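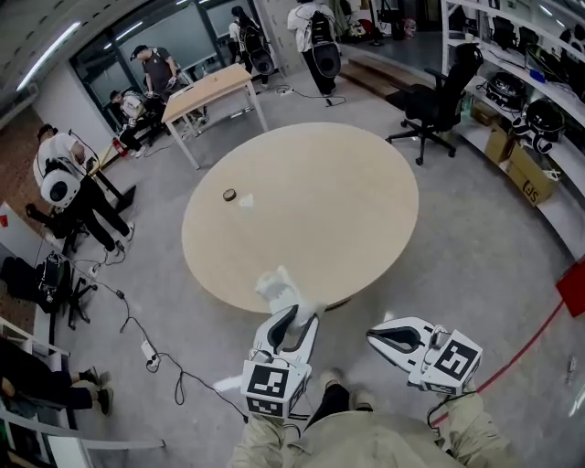

Ylva Bråten told me this morning that I should just buy the bus pass and quit whining, the fare's going up in April no matter what I post. ok but I'm going to post anyway

so. the 19 bus. thread

I've been riding the 19 from Grunerstead to Greltport for 5 years now. first it came every ten min at rush hour. then fifteen. now the sign just says "frequent" which, what

new schedule went up Thu 26 January. taped inside the shelter, behind the scratched plastic, in a font for ants. had to take a picture and zoom in

what changed, as far as I can tell:
last bus home used to be past eleven. now it's 9 something. NINE. on weekdays
no stop at the Bognár bakery anymore, you walk from the church
Sunday is basically a rumor

the bakery one hurts. people get off there on the way home for bread, that's half their evening business. old guy at the counter said he found out from a customer

also who is getting out of the late shift at the hospital before 9. the laundry people, the kitchen people, they all took that last bus. I know their faces. we nod

one lady used to save the seat by the heater for whoever got on at the hospital. never talked about it, just put her bag there and moved it when they came up the steps

went to the open meeting btw. two hours. they had slides. "network simplification"

Crescencio Figueroa got up and asked which of the planners had ridden the 19 after dark. long pause. one of them said he "knows the corridor well." sir

to be fair the woman running it was nice and wrote everything down. she said ridership at night is low. well yeah, half the time the late one didnt show up so people stopped trying. I took so many cabs last winter I could of bought a bike

someone replied asking about the Tondari app. it tells you the bus is 2 min away. then it tells you that again. then the bus is behind you somehow. I check it the way you check the fridge

a few ppl in my mentions saying drive. I dont have a car. my mother doesnt have a car. parking in Greltport costs more than my lunch

stuff I'd take, in order:
put the late one back, even just one, even small
stop at the bakery
print the schedule bigger, come on

Esperanza Ortuño has a paper petition going at the pharmacy, front counter, ask for the clipboard. they want your address on it not just your name or it doesnt get counted. online ones apparently go nowhere

and if you write in by email put the route number in the subject line, mine came back asking which bus I meant. I'd said it in teh first sentence

yes Ylva I bought the pass. it's in my coat. still mad

oh and comments are open till the end of next week, I had that wrong earlier, deleted the post. sorry to whoever shared it

bus is here gotta go. eleven minutes late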